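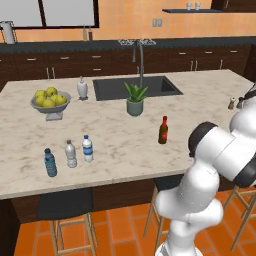
Pale marble, a tall curved tap and a bowl of yellow apples.

I've had the Follura stone care kit under the sink since November and people keep asking me about it, so I'm finally writing it up. It cost me £60, and I winced. You can get a spray bottle of something that says "marble" on the label for a fraction of that in any supermarket, and I'd been doing exactly that for ages (more on how well that went in a minute).

A bit of background. Marble is soft, it's porous and it hates acid. When we bought ours from Brzozowska, the stone yard out past the ring road, the chap there gave me a proper telling-off about lemons before he'd even take the deposit. I nodded along and then left half a lime face down on the worktop overnight. You can still see the ring if you crouch. That dull patch is an etch mark, which is a different animal from a stain – the acid has eaten the polish off the stone – and no sealer on earth will stop it. Please read that bit twice before you spend any money, as the box is rather coy about it.

What the kit does do is stop things soaking in. You get a bottle of cleaner, a bottle of sealer, a tub of polishing powder and 2 cloths, all in a cardboard tray that fell apart the first time I picked it up with damp hands. The cleaner is lovely. Hardly any smell, no smears, and it shifts dried-on tea without me having to lean on it.

The sealer is more of a faff. You clear the whole worktop (toaster, fruit, post, everything), wipe it down, let it dry overnight, then rub the stuff on in small circles and buff it off before it goes tacky. The leaflet gives you ten minutes for this. I'd say do a patch no bigger than a tea tray at a time, because my first go dried with a cloudy bloom all along the front edge and I had to go over it again with more sealer to soften it. Rounded edges are a pain in general, the liquid wants to run down and gather underneath, so have a dry cloth in your other hand!
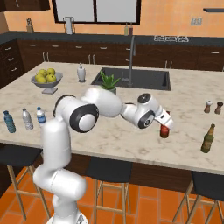

Red bottle, pale stone and plenty of veining.

Does it work? I did the water test, where you drip some on and see whether the stone goes dark. Before sealing, it went dark almost while I watched. Afterwards the drops just sat there looking pleased with themselves. I tried it again after 4 months and it was still beading nicely everywhere except right next to the sink, where it gets wiped constantly. Red wine came off, beetroot came off, turmeric left a faint yellow shadow that went after a few days of normal cleaning.

The polishing powder I'm less sure about. It's meant for light etching, and it did bring back some shine on a mark near the hob, but it did nothing at all for the lime ring. You also get through it quickly and a refill is only 100 g.

I used the Dratton sealer before this one. It's cheaper and goes on faster, but it stank the house out and it left the stone a shade darker, which I didn't want on something so pale. If yours is a darker marble you might even like that. I've also had the Carnero wipes, and I'd only bother with those for a quick tidy before visitors.

Would I buy the Follura again? The cleaner and the sealer, yes, and they do sell them separately if you scroll far enough down their website. I'd skip the powder and get better cloths.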